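Encyclopedia > Education > Clubs and Competitions > Collora Tabletop Challenge
31/01/2024 | By the Brunonis Schools Desk
22 shares | 3 comments

The Collora Tabletop Challenge is a yearly robotics competition for school and college clubs, held each April in the old market hall at Brunonis. It is a friendly sort of contest, fondly spoken of by those who have been through it, and it asks young people to teach a pair of robot arms to do the small household jobs that most of us manage without a second thought (and that a machine finds remarkably hard!). 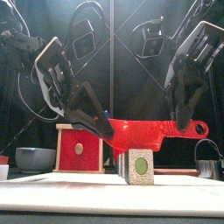

Two-armed tasks have been the heart of the Challenge from its first season, and they are still the ones that draw the biggest crowd around the tables. A team must get both arms to share one object and move it without either of them pulling against the other, which takes a good deal of patience and a great many tries. Scoops are a favourite with the clubs, and a bright red one makes a fine test, with one gripper closed around the wide bowl end and the other on the handle near the ribs, the whole thing held just over a cube on the table. Marks are given for smoothness as well as for finishing, so a slow and careful team can do very well indeed.

Each club has 90 minutes at the table, set-up included, and may bring its own choice of everyday things to work with: bowls, boxes, little pails, whatever the kitchen cupboard or the toy chest will give up. The rules ask only that nothing be glued down.

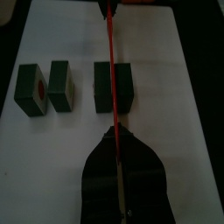
The second part of the day is given over to blocks and other plain shapes, and is usually where newer clubs begin. Pushing, pairing and lining up all count towards the score, and a team may use a tool held in the gripper if it has told the judges beforehand. The club from Xolalpa won this part in its very first year of entering, to great delight at home, and the Usow club has since made rather a speciality of it.

Practice runs are kept in a shared library, which held 1,003 entries at the last tally and is open to any club that has taken part. Older members are encouraged to add notes for the younger ones, and some of these are lovely long things, full of crossings-out and second thoughts.

See also: Brunonis Market Hall; Usow Robotics Club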